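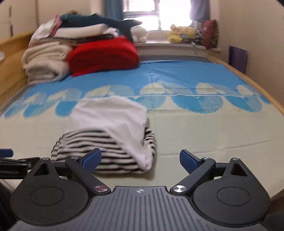

Figure 4. Compact bundle on the bed, with the plain white part folded over at the top and stripes showing lower down.

4.2 The bed as a folding surface

We had planned this section as a short one. The interview guide, which Thenmozhi Shetty wrote before the home visits in Nultcombe began, gave the folding surface a single question, with "table," "counter," and "other" as the possible replies. "Other" won easily. Of the 738 folds in the coded set, the large majority were made on a bed, and the category had to be split up before it was of any use to us.

The bed has clear points in its favor. It is wide, it is soft enough that a dropped button makes no noise, and it is usually in the same room as the drawers. Several participants also told us that a heap of clothes on the bed has to be dealt with by bedtime, a deadline that the dining table does not impose. (Two of the 32 households admitted to sleeping next to the heap. We have left them in the sample.)

Against this, a bed is a poor place to make a straight edge. A mattress gives under the hand, so a crease pressed into a sleeve is partly pressed into the bedding, and the sleeve springs back. The bundles made on beds were rounder at the far edge than those made on tables, with more loose corners. The one in Figure 4 is typical: close to a rectangle overall, with soft creases and one long flap running down at a slant toward a corner. Our coders gave bundles of this kind a 2 on the Sulley neatness scale, meaning "would survive being carried to a drawer." Participants who looked at the same bundles called them folded and saw no need for a scale.

4.3 Opening out

A fold starts from some kind of flat state, and getting there took longer than we had allowed for. Our first coding scheme started the clock at the first crease. After the pilot we moved the start back to the moment a garment was pulled from the heap, and the median time for long-sleeved items went up to some 90 seconds. Most of the added time went on finding out what the garment was.

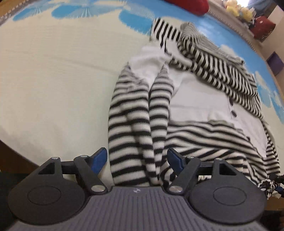

Figure 5. Striped knit pieces and a white garment with dark buttons, spread on a cream bedspread with a blue flower and cloud pattern.

Stripes make this stage worse. On a plain shirt, the outline of a sleeve can be read at a glance. In a pile like the one in Figure 5, a band on one piece of cloth runs into a band on the next, and the eye follows the pattern when it should be following the seam. Two coders working separately could not agree on whether the long tubes in the lower half of the figure were sleeves or legs, and the disagreement lasted through lunch. The item was entered as "limb, unspecified," a label we recommend to others in the field. The buttons were more help. A short row of dark buttons on white cloth shows where the front is and which way it runs, and participants often reached for a button row first and laid out everything else from there.

Patterned bedding did not have the effect we expected. We had thought a busy bedspread would slow people down by hiding the edges of the clothes. It made no difference that we could measure. People seem to know their own bedspread well enough to stop seeing it, though the coders, who did not, complained about it often.

4.4 What else is on the bed

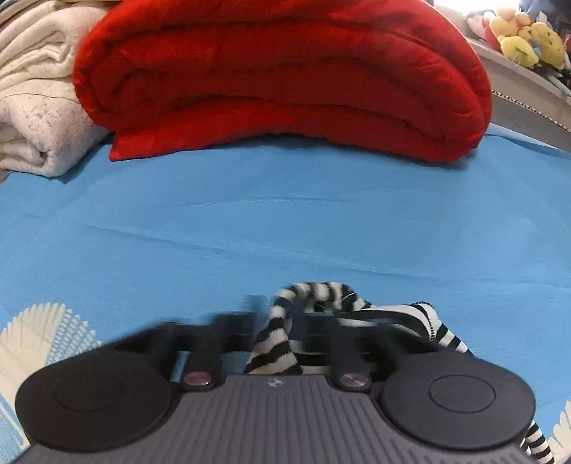
Folding space is smaller than bed size would suggest, and we underestimated by how much. The bed was measured in each home as if it were bare, and it seldom was. Things that live on a bed tend to get moved to one end of it, and the folding is done in whatever is left. A folded red blanket and a folded cream one hold the far part of the bed here, with plush toys on the ledge beyond, while the striped cloth is bunched and looped over the blue sheet on the near side. None of these items appeared on our room survey form, which did ask about lamps. We now record the clear area separately from the mattress area, and Table 6 gives both.

Folded blankets also served as a reference. Participants who kept a stack in view tended to match its width when folding clothes, even where the drawer was a different width altogether. The Pletura folding board, which we left in half of the homes, was meant to supply this kind of guide. It was used in August, mostly in the first week, and in several homes we later found it under the heap.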